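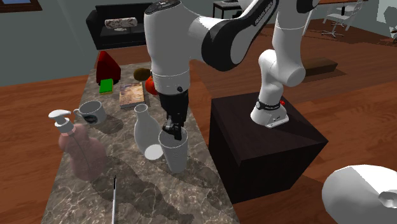
Headset Room Safety Checklist – Larkcombe Visualization Center
Hollenstein Building, ground floor
March inspection
Inspected by: Theano Deligiannis

Marks used: OK, FIX (repair or replace, item stays in use), OUT (pulled from use until signed back in), N/A. Comments go under the item they belong to. Please don't write over last quarter's comments, start a new sheet.

1. FLOOR AND PLAY AREA

1.1 Floor mats flat, no curled corners – FIX
Corner nearest the door has lifted again. Taped for now. The tape we have is the shiny kind and it picks up dust, so it won't last until June. Needs the wide cloth tape.

1.2 Boundary line on floor matches boundary in software – OK
Redrawn after the mats were moved. Walked the full edge wearing a headset with a spotter next to me. The warning grid came up before my hand reached the wall on all sides.

1.3 Nothing stored inside the boundary – FIX
Two folding chairs leaning on the back wall, inside the line. Moved to the closet. This was also on the last sheet.

1.4 Doors open away from the play area or are blocked during sessions – OK

1.5 Ceiling clearance for raised arms – OK
Tall users can touch the cable hook with a controller. Left as is. Session leads should mention it before anyone plays the climbing demo.

2. HEADSETS

2.1 Shell and strap free of cracks – OUT (one unit)
Guststead unit tagged 798 has a crack at the left strap hinge. It holds if you don't pull on it, but people pull on it. Boxed and labeled. The rest are fine.

2.2 Lenses clean, no scratches in the center – OK
Light scratches at the outer edge on the oldest pair. You can't see them with the headset on. Dry cloth only, please. Somebody left an alcohol wipe in one of the cases.

2.3 Face pads clean and not torn – FIX
Foam pads are at the end of their life. Order the wipeable kind next time. Until they arrive, use paper covers for every user, including staff.

2.4 Lens spacing dial turns and stays where it is set – OK
Stiff on one unit, still usable.

2.5 Both eyes show the same brightness and color – OK
Checked with the gray test screen and then with the white one. Give it a minute after startup before judging.

2.6 Picture keeps up with head movement – FIX
One headset stutters when the room recording is on. Turn the head slowly left and right while looking at the vertical bars and you will see it. Stutter is a known cause of nausea, so that headset is for seated demos only until the recording moves to another computer.

2.7 Battery packs not swollen, case not hot after charging – OK
Packs past 500 charges are due for retirement. None have reached that yet according to the log, though the log has a gap over the winter break.

3. CABLES AND CHARGING

3.1 Overhead cable runs move freely – OK

3.2 No cable crosses the walkway – FIX
The Betier tracking unit by the window was plugged into the far outlet, with the cord across the walkway. Replugged on the near side. I put a label on the outlet.

3.3 Charging shelf ventilated, nothing stacked on chargers – OK
Much better than last time.

3.4 Power strips not chained together – OK 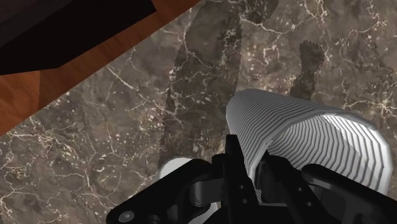
Ribbed white cylinder held in the gripper, with dark marble countertop below.

4. TRACKING AND LIGHTING

4.1 Tracking units firmly mounted – OK
Tightened the rear one a quarter turn. Recalibrated after.

4.2 No direct sun on lenses or tracking units – FIX
Blind on the west window doesn't come all the way down. After 3 p.m. the sun reaches the headset rack, and sunlight through the lenses can burn the display. Covers are on the rack. Use them. Building office has the request for a new blind.

4.3 Room lighting even, no flicker – OK
Meter read 700 lux at the center of the mats with all lights on. The tracking works fine at that level and people find it easier to get their bearings when they take the headset off.

4.4 Room temperature – OK
74 degrees with both computers running and the door closed. Warm for standing demos. Run the fan between sessions, not during, as it blows the paper covers off the shelf.

5. COMFORT AND USER BRIEFING

5.1 Briefing card posted at eye height by the door – OK
New version. Larger print, and the part about stopping at the first sign of feeling sick is now at the top.

5.2 Session timer works – FIX
Works, but the beep can't be heard through the headphones. Session leads are tapping people on the shoulder, and one visitor got quite a fright. Use the on-screen message instead. The setting is under the session menu on the main computer.

5.3 Break schedule followed – OK
Read through the sign-in sheets. Breaks were taken except during the open house, when the line was long. A long line isn't a reason to skip them. Close the line earlier.

5.4 Chair available for anyone feeling unwell – OK
Same chair as always, outside the boundary. Water and bags in the drawer beside it.

5.5 Users asked about motion sickness, seizures and recent eye surgery before first use – FIX
Asked, but not always written down. There is a box for it on the sign-in sheet. Blank boxes on several sheets from this month.

5.6 Depth test screen shown before long sessions – OK
A few people report they can't fuse the near target. Don't tell them to try harder. Move them to the wall display.

6. EMERGENCY

6.1 Stop key blanks all headsets and brings up the room view – OK
Tested twice from the main keyboard and once from the remote. The remote is slow, with a noticeable wait. New batteries made no difference.

6.2 Exit visible from the play area – OK

6.3 First aid kit stocked and sealed – FIX
Seal broken, adhesive bandages low. Restock.

6.4 Incident log up to date – OK
One entry since last time: bumped knuckles on the wall, no treatment. The boundary had not been reset after the mats were moved. See 1.2.

STILL OPEN
Cloth tape for mats (1.1)
Strap hinge, unit 798 (2.1)
Wipeable face pads (2.3)
Move recording to second computer (2.6)
West blind (4.2)
First aid restock (6.3)

Unit 798 does not go back on the rack until I have signed for it. If Guststead sends a whole new strap and not just the hinge, keep the old strap for parts – T.D.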